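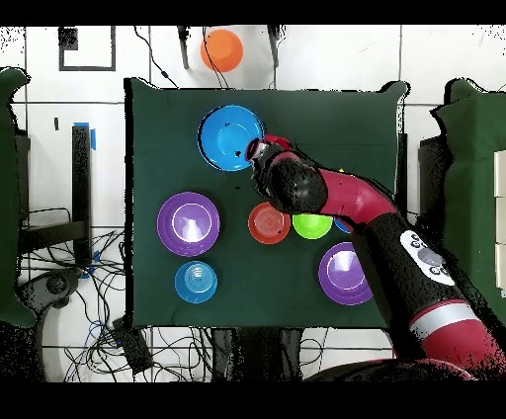
Ihor Zinchenko
Science Writer, Kiltcombe Young Explorers

WHY DO BOWLS FIT INSIDE BOWLS?

Open a kitchen cupboard and look at the dishes. I bet there's a stack in there! Maybe it's cereal bowls, or plastic cups from a picnic, or those tippy little dishes that come out for ketchup. Dishes love to sit inside one another, and there's some really great shape science going on when they do.

Let's start with a word: nesting. When one thing sits snugly inside another thing, we say it nests. Birds have nothing to do with it (well, a bit, because an egg sits in a nest the same way a small bowl sits in a big one).

Sloping sides

Find a bowl and run your finger down the inside. Does it go straight down like a wall? Probably not. Most bowls are wide at the top and narrow at the bottom, and the sides lean in as you go down. That leaning shape is called a taper.

Taper is what makes nesting work. The narrow bottom of the top bowl goes through the wide opening of the one underneath, and down it slides until the sides touch or the bottom lands. Now think about a soup can. Its sides go straight up and down. You can put one can on top of another the same size, but you could never push it inside. No taper, no nest!

Big, small and same

There are two kinds of stack. In the first kind, every dish is the same size, and each one sits a little higher than the last, so you see a row of rims like stripes. In the second kind, each dish is smaller than the one that holds it, and the small ones can disappear right inside. I love the second kind. My grandmother had a set of mixing bowls like that, and I used to take them apart and put them back together on the kitchen floor while she cooked. 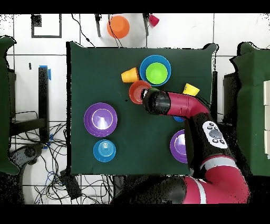 Kiltcombe, 2024-11-23

Look at the big blue bowl and the bright lime-green one sitting inside it. The green fills up most of the space, but you can still see the blue rim of the bowl that holds it. That's nesting with two different sizes, and it makes a pretty good pair of colors too!

Would the purple dishes fit in the blue bowl? You can't always tell by looking from above. A dish that's farther away looks smaller than it is, and a shallow one can be wider than you expect. The best way to find out is to try it with dishes of your own.

Rings on the bottom

Turn a plastic cup upside down. See any circles? Lots of dishes have rings on the bottom, one inside the other, like ripples in a pond. Circles that share the same middle are called concentric circles. (Say it: kon-SEN-trik.) You'll find them inside some dishes as well.

A raised ring on the bottom of a dish can help it stand steady. A big flat bottom only has to be a tiny bit bumpy in the middle and it will wobble and spin. With a ring, the outside edge does the standing.

The cup that rolls in a circle

Now for my favorite part. Did you spot the yellow cups lying on their sides? A cup with a taper does something funny when it rolls. The wide end has farther to go around than the narrow end, so the wide end travels more with every turn. The cup can't go straight! It curves, and if the floor is flat and you give it a gentle push, it swings around toward the place it started.

Try it yourself

You'll need 3 plastic cups or bowls of different sizes, plus a tablecloth or a towel. Ask a grown-up which dishes are okay to use, and leave the glass ones in the cupboard.

First, guess the order. Line them up from biggest to smallest without letting them touch. Then nest them and see if you were right.

Next, pick out a cup that's wider at the top and roll it on a hard floor. Watch which way it bends. Roll it again on the towel. Cloth is rougher than a smooth floor, and the cup slows down sooner.

Last, mix everything up, set a timer for 60 seconds, and see how neatly you can stack the lot. Florian Sutter, who runs our Saturday-morning science table at the Misdale library, lets children do this with their eyes closed. It's much harder! Your fingers have to feel for the rims.

Words to know

Nest: to fit snugly inside something else.
Taper: to get narrower toward one end.
Rim: the edge around the top of a dish.
Concentric: sharing the same middle point.

If you build a really good stack, draw it from the side and then from the top. The side view shows you the rims, one above another. The top view might surprise you: it's concentric circles again!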